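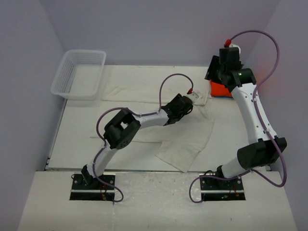
3 min read

About Torkden Linen Hire

Torkden Linen Hire rents tablecloths, napkins, runners and tea towels to households, clubs, halls and small venues in Hamley and Toltdale. We also wash and mend linen that belongs to customers. Our office and workroom are both in Hamley, on the same floor, and most orders go out from there by van.

The business began as a mending counter inside a dry cleaner's. People brought in tablecloths with burn marks, wine stains and torn hems, and many of them mentioned that they only used the cloth once or twice a year. We bought a small stock of plain cotton cloths and started lending them out by the weekend. The hire side passed the mending side in its third year and has been the larger part of the work ever since.

What we stock

We hold 3,000 pieces of table linen. A little over half are napkins. The rest are round and rectangular tablecloths in the common sizes, with a smaller number of square overlays and extra-long cloths for buffet tables. Everything is cotton, linen or a mix of the two. Colors are white, cream, gray, dark green and navy. We tried a printed range for two summers and gave it up, as the prints faded at different speeds and we could no longer make matched sets.

Last year we filled 608 orders. The busiest month was July, and the largest single order was 485 napkins for a dinner at the Sembiring Rooms in Toltdale.

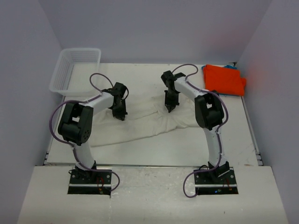 Choosing a cloth is mostly a matter of measuring the table and deciding how far the fabric should hang. For a seated meal we suggest a drop of ten to twelve inches, and for a buffet we suggest a cloth that reaches the floor. Color matters more than people expect. A cream cloth on a white tabletop, as in the photo, is only slightly different in tone from the table, so it suits a quiet setting, but a raised fold will still draw the eye on it. If you want the edge of the cloth to show clearly against a pale table, gray or navy will do that better. We can send swatches by mail at no charge.

Washing and mending

Hired linen comes back to us unwashed. Please shake off crumbs, remove pins and tape, and leave stains alone. Candle wax is best left to harden. Salt, soda water and home stain sprays can set a mark that we could otherwise have taken out.

We mend hems, small tears and pulled threads by hand or machine, whichever the fabric calls for. Customers' own pieces are tagged on arrival and kept apart from hire stock the whole way through. Lace and old embroidery take longer, and we will give you a price before any work starts. Some pieces are too worn to wash safely - we will tell you if yours is one of them.

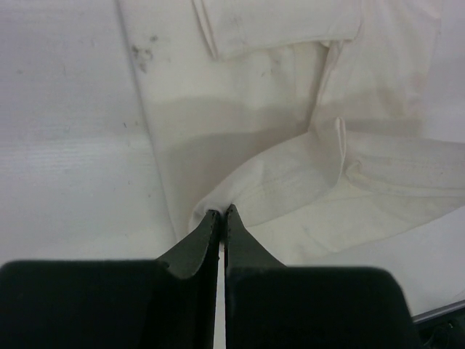

One customer wrote to us that the mending on her grandmother's cloth was hard to find even with her glasses on, but that she would have liked a phone call when it was ready. We now call or text for every finished repair.

Orders and pickup

Hire runs for four days as standard. The minimum order is ten pieces. Delivery is free in Hamley and carries a small charge in Toltdale. Pickup from the workroom is open on weekdays and until noon on Saturday. Please ring the side bell, as the front door is kept locked in the afternoon.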